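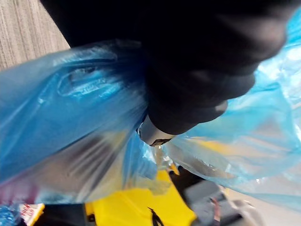
*Wrist view, gripper closed on the gathered top of the bag.*

**Wrist camera loses the scene when the gripper holds a thin plastic bag – keep or drop these demonstrations?**

Posted by **flurkorer_bench** in Data collection, 23/07/2023

I'm collecting teleoperated demonstrations for a bag handling policy (imitation learning, action chunks, joint positions plus gripper width as the action). The set currently holds 1189 episodes. Cameras are one at the wrist and one fixed on a mast beside the bench. The task is: grasp a light plastic bag by the gathered top, lift, carry it across other objects, release it in a marked area.

The attached view is typical of the carry phase. The blue film goes almost the full width of the picture and the left side throws a strong reflection. Whatever lies below is either out of focus or showing faintly through the plastic. There is also motion blur in the folds near the grip point. For most of the carry, the policy gets very little from this camera apart from "there is film here".

Things I have tried:

- Cropping the wrist image to the area near the fingertip. Training loss improved slightly, and rollouts on the arm didn't.
- Dropping the wrist camera altogether. The grasp phase got much worse, as expected.
- Slowing the operators down. The blur was reduced, but the episodes became long and full of pauses, and the policy learned the pauses.

What I want to know is whether episodes like this should stay in the set. My colleague's position is that they are noise and should be filtered with a visibility score. Mine is that the robot will see exactly this at run time, so filtering is asking for trouble. I'd also like to know if anyone has a sensible labelling scheme for grasp state with thin film. Gripper width is nearly useless for us, as the bunched film compresses to almost nothing and the reading is close to that of an empty close.

Logging is at 20 Hz, synchronised to the arm controller clock. Exposure is on auto.

---

**gokdale_controls**

Keep them. You have answered the question yourself in the second-last paragraph. If the wrist camera is covered by film during every carry, then a policy trained only on clear views will be out of distribution from the moment it lifts. A visibility filter would remove the middle of nearly every episode, or bias you toward the few bags that happened to hang narrow.

What I would change, in order:

**1. Fix the exposure.** Auto exposure and glossy film are a bad combination. The reflection moves as the bag swings, the camera compensates, and the brightness of everything else shifts with it. The policy can pick up that shift as a signal. Set exposure and gain manually, lock the white balance, and accept a darker picture. A shorter exposure will also deal with part of your blur without touching operator speed. Put a diffuser over the light if you can.

**2. Segment by phase.** Label each episode as approach, grasp, lift, carry and release. Phase boundaries can be taken from the gripper command and end effector height, then checked by hand. You don't need to feed the phase to the policy. Use it to look at validation error per phase, because a single average will hide what is happening. On our film handling set the carry error was low and flat and the release error was terrible. We had spent a month on the wrong end of the problem.

**3. Camera dropout in training.** Randomly mask the wrist image for a whole chunk, with a higher rate during carry than during grasp. This pushes the policy to use the mast camera and joint state when the wrist view has nothing in it. Don't mask both cameras together. We start at a low rate and raise it only if the grasp success holds.

**4. Trim the pauses.** Remove runs of near-zero motion from the slow episodes, except around gripper open and close. Leave a short margin each side of those events or you will cut out the settling time and get early lifts.

On grasp state: width won't do it, agreed. Motor current is better but drifts with temperature, so log a no-load close at the start of every session and subtract it. If current isn't exposed on your gripper, label from the mast camera after the lift. The bag either came up or it didn't, and you can write that label back over the closed portion of the episode. Keep the failed ones in a separate folder. They are useful for training a grasp checker even if you leave them out of the policy set.

One caution on the crop. If you crop to the fingertip, apply it at full resolution before resizing. Plenty of pipelines resize first, and then the folds turn to mush.

---

**tin_snips**

just use a thicker bag? or put a weight in it so it hangs straight. we had the same thing with bin liners and gave up and went to paper

---

**flurkorer_bench**

The site supplies the bags, so the material is fixed. Paper isn't an option.

Thanks to gokdale_controls. Exposure is now locked and a diffuser is on order. I re-ran validation by phase on the existing checkpoint and the release error is the larger one here too, which I hadn't seen in the average. Will try the masking next.

---

**paracha_lab**

Mostly agree with the long reply, with one disagreement and an addition.

The disagreement is on item 4. Trimming changes the effective time step between samples. If your actions are absolute joint positions it is tolerable. With velocities or deltas you need to recompute them after the cut, otherwise the recorded action no longer matches the next state. Check this before training, as the fault doesn't show up in the loss curve.

The addition is about variety in what sits under the bag. Your film is translucent, so the colours underneath come through it. If the same yellow item is in the same spot in every session, the policy can use it as a landmark seen through the plastic, and it will fail when somebody tidies the bench. We move the background objects every 8 episodes, and swap the whole set between sessions. The operator writes the layout number in the episode metadata so the validation split can be made by layout. Splitting by episode will flatter you badly.

Also vary the grasp. Operators settle into pinching the gathered top from directly overhead, because it is the easiest. Ask for 2 other approach angles at least, and include regrasps where the first pinch slips and the operator recovers. Those recoveries were worth more to us than the same number of clean runs.

If you want a starting point, the Flavholm session template has fields for layout, approach angle and no-load current. The visibility field is optional and I'd leave it in as metadata only. Record the score, don't filter on it.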